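# Tube Insertion in Simulation - Project Report, Team Nekent

## 1. Scope

The course requires each team to take one bench task from specification to a scored evaluation in a single term. Our task was tube insertion: pick up a capped tube from the mat, carry it to a rack and lower it into a given hole. All work was done in simulation. Transfer to a physical arm was outside the scope and was not attempted.

The project used two pieces of software written by earlier teams. Ralska is the scene loader, which places the bench, the props and the arm from a single text file. Dandar is the motion planner. We wrote the grasp selection, the insertion routine and the scoring script, which together we call Inthanon in the repository.

## 2. Task definition

An episode starts with the arm parked and one tube lying on the mat. The target hole is drawn at random from the empty holes in the rack. An episode is scored as a success if all of the following hold when the time limit is reached:

- the tube is in the target hole
- the tube axis is within 2 degrees of vertical
- the gripper has let go and moved clear
- the rack has not shifted from its starting position

The last condition was added in October. Before that, the scoring script passed a number of episodes in which the arm had pushed the rack sideways until the hole lined up with the tube. The earlier scores have been thrown out and do not appear in this report.

## 3. Method

### 3.1 Grasp

The grasp point is set as a fixed fraction of tube length, measured from the cap end. We first tried gripping at the centre of mass. This gave a steadier carry, but the fingers met the rack before the tube was deep enough to stay upright.

### 3.2 Approach

Dandar plans to a point directly above the target hole. The wrist is then turned until the tube is vertical, and the position error is measured again before descent. Rotating the wrist during the carry was faster but caused the tube to slip in the fingers.

### 3.3 Descent

The arm lowers in small steps. After each step the sideways force on the fingers is compared with a threshold. If the threshold is passed, the arm backs up one step, moves along a short spiral and tries again. The spiral has a fixed maximum radius, chosen so that the tube cannot wander into the neighbouring hole.

## 4. Scene setup

We kept the background props from the Ralska default room, including the shelving and the hand truck. Removing them shortened load time but changed the shadows on the mat, and the tube detector had been tuned with those shadows present.

Two changes were made to the bench itself. The mat colour was set to light grey for better contrast with the tubes, and the friction value of the rack's base plate was lowered from the default. With the default value the rack behaved as if it were bolted down, and the fourth scoring condition could never fail.

## 5. Results

The final evaluation was 800 episodes with the random seed fixed at the start of the run. The success rate was 88 per cent. The baseline, which uses the same grasp and approach but descends without the force check, scored 70 per cent on the same seed.

Most of the remaining failures fall into one group: the tube catches on the rim, the spiral reaches its maximum radius and the routine gives up. A smaller group were tubes dropped during the carry. We found no failures caused by the planner.

The view below is from the side camera during an insertion, with the pink tube held upright at the rack.

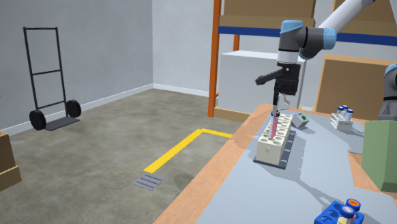

## 6. Limitations

- Tube and rack are both modelled as rigid. A real plastic tube would bend a little at the rim, and we do not know whether this would help or hurt.
- Only one rack type was tested. The blue rack on the bench is scenery and has no collision model for its holes.
- The force reading is noise-free. A threshold this low would likely trigger constantly on a real sensor.
- The time limit was set early in the term and never revisited. Some of the spiral failures might have succeeded with more time.

## 7. Further work

The next step is to add noise to the force reading and tune the threshold again. The scoring script should also record the final tube angle as a value, where it now stores only pass or fail. The scene file, seed and scoring script are in the Inthanon folder of the course repository. The detector weights are stored separately and must be copied in by hand before the first run.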